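Good Practice for Shared Arms: progress report to the Hakton fund
Prepared by Imogen Inskip, Skistenstead
7 Apr 2025

You asked for two pages and no adjectives. We have managed the first.

The rulebook for simulated arm work now stands at 22 rules, down from 74. Most of the casualties were the same rule about naming files, written by different people in different moods. Kevin Keane fought for his paragraph on fonts and lost.

The section on approach and clearance is finished. It covers how close a fingertip may come to anything rigid before the run has to be logged as a near contact, and it applies in simulation exactly as it would on the bench. Gemma Pickering has tried it on the tabletop set and wants the wording on framed and reflective panels tightened.
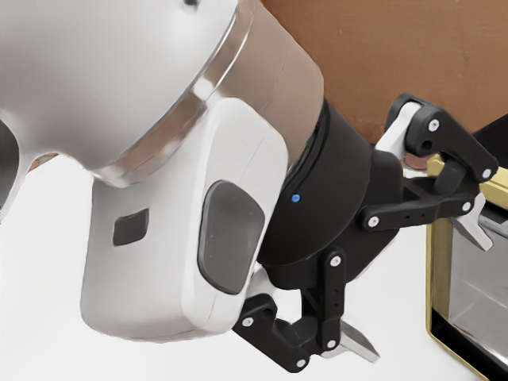
Do the rules apply to a run that will never be used on real hardware?

They do. A run is logged and reviewed in the same way whatever its destination, as the Plimix runs were all "never going to be used" until the week they were.

The section on scene setup is in draft. An operator has to record every loose object on the table before the arm moves, including the dull ones, and state which of them the task concerns. An apple, a glass cup and a metal can make a decent test of this. Clear glass gets left off the list more often than I would like to report to a funder, so I am reporting it in a subordinate position in the paragraph.
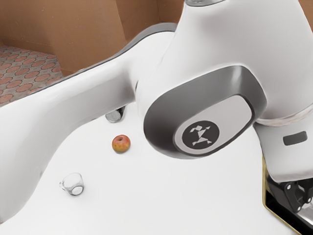

Min-kyu Ban objects that a setup list is worth very little if the operator writes it from memory afterward, and wants the software to refuse to start until the list is filled in. I agree, and have put it in as rule 9. The software work is not in the current budget, a point I mention purely for your interest.

Still open: the sign-off rule. At present a reviewer may approve a run they set up themselves, and the reviewers are very pleased with the standard of work. Beryl Birkett is redrafting it. The Yusuf annex waits on that, and the next draft of both should reach you before the end of April.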